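冬天的桌子

十二月搬完家以后，我一直没怎么更新，不是懒，是桌子没收拾出来，坐不下来写字。今天1月12日，总算能说一句：饭桌可以见人了！

先说桌布。这块拼布桌布是我在Matubbar那家小布店里翻出来的，橙色、铁锈色、灰绿、米色一块一块拼在一起，有条纹也有花样。老板开价200，我磨了半天，最后少了40，抱着它走回家，一路上心里美得很。我妈在视频里看了一眼，说像旧被面。像就像吧，我就喜欢旧被面。房间的墙颜色太淡了，白里带一点点紫，冬天看着冷清，铺上这块布，整个屋子一下子就热闹起来。

桌布有个麻烦，就是洗。第一次洗我没敢用洗衣机，在盆里泡了一会儿，水都有点发红，吓得我赶紧捞出来。后来换成冷水加一把盐，再泡就好多了。晾的时候别对折在绳子上，会留一道印子，熨都熨不平（我那道印子现在还在，被我转到靠墙那一边去了）。

再说水果和菜。以前我都是买回来往冰箱里一塞，过几天打开，总有一个软塌塌的番茄躺在最下面看着我。现在改了，能放外面的都摆桌上，眼睛看得见，嘴巴就想得起来。家里那个深酒红色的圆盘子本来是装点心的，如今归了番茄。橙子、玉米也都往桌子中间凑，挤挤挨挨的一堆，反而比摆得整整齐齐的好看。

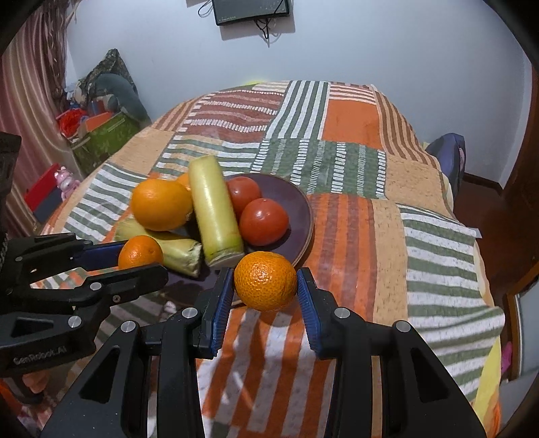

小橘子是消耗得最快的。我有个坏习惯，一边看书一边剥，等回过神来，手边就只剩一堆皮了。皮我舍不得全扔，挑干净的放在暖气边上烘干，收在玻璃罐里，煮红豆汤的时候丢一小块进去，特别香。挑橘子嘛，我的经验是不要光看皮，皮坑坑洼洼的不一定难吃，拿在手里沉一点的，多半水分足。

邻居Shafiq Mridha前天过来还我的梯子，坐下聊了会儿，顺手吃了4个橘子，临走说番茄不要和橙子放得太近，番茄会熟得太快。我回头查了查，说法不太一样，反正我家的番茄从来等不到那一天，晚上打两个鸡蛋一炒就没了。玉米我喜欢带着皮煮，剥到只剩里面两三层，煮14分钟，皮的清香都进到玉米粒里去了，比剥光了煮甜。你们可以试试。

还没弄好的地方也有。墙上那几根黑线一直垂着，我每次吃饭抬头就看见，买了理线的扣子，粘了两回都掉下来。那条粉色和棕色条纹的窗帘，我原本打算换掉，跟桌布放在一起，条纹对条纹，有点吵。可是看了一个多月，看顺眼了，又不想换了。朋友推荐我去Vullurus看看素色的麻布帘子，我收藏了一个，还在购物车里躺着。

下一篇大概写厨房的架子，如果我能把它装上去的话。手里那包螺丝少了一颗，得先去配。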